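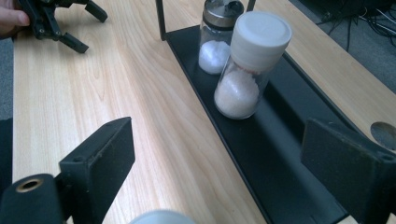 Wood movement in wide tabletops
Speaker notes, Plovbridge joinery evening
Emiliano Cáceres
Mar 21, 2026

Slide 1. Title
Introduce self. Bench joiner, then workshop manager at Bevan. Questions at the end, except on terms, which can be asked at any point.

Slide 2. What the talk covers
Movement across the grain in solid tops, how to estimate it, how to fix a top down so that it can move. Veneered board is left out apart from one remark on slide 7.

Slide 3. Why wood moves
Wood takes up moisture from the air and gives it back until it is in balance with the room. Below the fibre saturation point the cell walls swell and shrink with each change. Movement along the length is small enough to ignore in furniture. Movement across the width is what splits tops.
Pause on the diagram. Point out radial and tangential directions. Tangential movement is the larger of the two, often close to double.

Slide 4. Reading the end of a board
Flat-sawn: rings run more or less parallel to the face. Arched figure on the face. Moves most in width and tends to cup.
Quarter-sawn: rings stand upright to the face. Straight figure. Moves less and stays flatter.
Pass round the two offcuts. Get them back before slide 6.

Slide 5. Worked case: the Skelton table
Solid top, 600 mm wide, flat-sawn boards, edge glued. Made in January in a heated shop and delivered to a house with no heating in the main room.
The shop read 43 per cent relative humidity on the day of glue-up. The room at Skelton read 58 per cent when we went back.
Top was held by screws straight through the rails, no slots. It had pushed one rail joint open. Boards and glue lines were sound.
Do not blame the timber here. It was properly dried and the moisture readings were in order. The fault was in the fixing.

Slide 6. Estimating movement
Width, times change in moisture content, times the figure for the species from the table. Use the tangential figure for flat-sawn stock and for anything mixed.
Use the change in moisture content of the wood. Relative humidity has to be converted first; the chart is on page 2 of the handout. This is the usual mistake.

Slide 7. Fixings
Buttons in a groove: leave a gap behind the button on the side the top will grow towards.
Slotted plates: slot runs across the grain. Screw in the middle of the slot, snug, then back off a quarter turn.
Figure-of-eight plates: fine on narrow tops. Recess must let the plate swing.
Fix the centre line if the top must stay central on its frame.
Veneered board moves very little and can be screwed down directly.

Slide 8. Finish
Finish slows the exchange of moisture and does not stop it. Same number of coats on both faces. Kevex hardwax was used on the Skelton top, two coats above and two below.

Slide 9. Repair at Skelton
Screws out, rails reglued, slots cut, top refitted. Old screw holes plugged.

Slide 10. Questions
Likely ones: breadboard ends (glue the middle only, slot the outer pegs), underfloor heating, how long to leave stock in the shop before planing.
Handouts by the door. Job number for the Skelton drawings is 129.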